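Manual do Kit de Garras Manuais – Clube de Robótica Calmont
Secção 6. Preparação e execução da tarefa «pauzinhos»
Revisão de fevereiro de 2019

6.1 Âmbito

Esta secção aplica-se aos alunos inscritos na prova de manipulação fina do torneio Tollell. Pressupõe que as duas garras já foram montadas conforme a secção 4 e que o operador concluiu os exercícios de abertura e fecho da secção 5. As regras de pontuação não são tratadas neste manual; consultar o regulamento do torneio.

6.2 Material necessário

Duas garras manuais com almofadas nos dedos
Um suporte para pauzinhos, em forma de copo
Pauzinhos de madeira, secos e sem lascas
Uma mesa estável, com ou sem toalha
Cabo de dados ref. 319
Chave sextavada do estojo Kuster

Nota: os pauzinhos metálicos ou lacados não são admitidos na prova. Escorregam nas almofadas e dão registos que não podem ser comparados com os restantes.

6.3 Preparação do posto

1. Colocar o suporte na mesa, ao alcance das duas mãos. Se houver toalha, esticá-la antes de pousar o suporte.
2. Introduzir os pauzinhos no suporte com a mesma extremidade voltada para cima.
3. Verificar o aperto dos parafusos visíveis nos braços de cada garra. Apertar à mão, sem forçar.
4. Limpar as almofadas com um pano seco. Não usar álcool nem detergente.
5. Ligar o módulo de câmaras e aguardar que o indicador fique verde.
6. Abrir o programa Stolico Registo e confirmar que as duas garras constam da lista de dispositivos. Se faltar uma, desligar o cabo 319, voltar a ligá-lo e repetir o passo 5.

CUIDADO: manter os dedos afastados da zona de fecho durante a verificação. A articulação superior pode entalar a pele.

6.4 Execução

1. Segurar uma garra em cada mão. Os cotovelos não devem apoiar-se na mesa.
2. Iniciar o registo.
3. Aproximar a primeira garra do suporte, com os dedos abertos, e fechar sobre um único pauzinho.
4. Elevar o pauzinho na vertical até libertar o bordo do suporte. Se vierem dois, abrir a garra e recomeçar no passo 3 – não sacudir.
5. Com a segunda garra, segurar outro pauzinho. Uma ligeira inclinação é aceitável, desde que o pauzinho não toque na primeira garra.
6. Manter a posição até ao sinal sonoro do programa.
7. Devolver os pauzinhos ao suporte, um de cada vez.
8. Parar o registo e guardar o ficheiro com o número da equipa.

O ponto de preensão condiciona todo o resto do exercício. O pauzinho deve ficar entre as duas almofadas, com a parte superior bem acima da garra. Uma preensão demasiado próxima da ponta obriga a corrigir o pulso a meio do percurso, e a correção aparece no registo como oscilação. 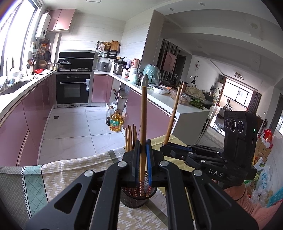

Fig. 6-1. Pauzinho na vertical entre as almofadas azuis da primeira garra; à direita, segunda garra com pauzinho inclinado.

As mangas compridas são permitidas se não cobrirem as lentes nem o gatilho. O mesmo vale para pulseiras e relógios. O fundo do posto não precisa de ser neutro: o treino pode decorrer em sala de aula, oficina ou cozinha, e o clube recomenda variar de local entre sessões.

6.5 Erros frequentes

O pauzinho roda entre os dedos: almofada gasta ou suja. Limpar; se persistir, substituir o par. Não trocar só uma.

A garra não fecha por completo: parafuso da articulação demasiado apertado. Aliviar um quarto de volta com a chave Kuster.

Código 442 no Stolico Registo: perda de imagem numa das câmaras. Parar, conferir a ligação do módulo e iniciar um ficheiro novo. Os ficheiros interrompidos não são aceites.

O suporte desloca-se ao retirar o pauzinho: movimento com componente lateral. Repetir o passo 4 a menor velocidade. Não é permitido colar o suporte à mesa.

6.6 Fim da sessão

Desligar o módulo antes de retirar o cabo. Guardar as garras com os dedos abertos – as almofadas deformam-se sob pressão prolongada. Anotar na ficha do kit qualquer folga, fissura ou parafuso em falta. Os kits devem ser entregues até ao final de março, com a ficha preenchida, no armário 9 da oficina.

Para a calibração das câmaras, ver a secção 7.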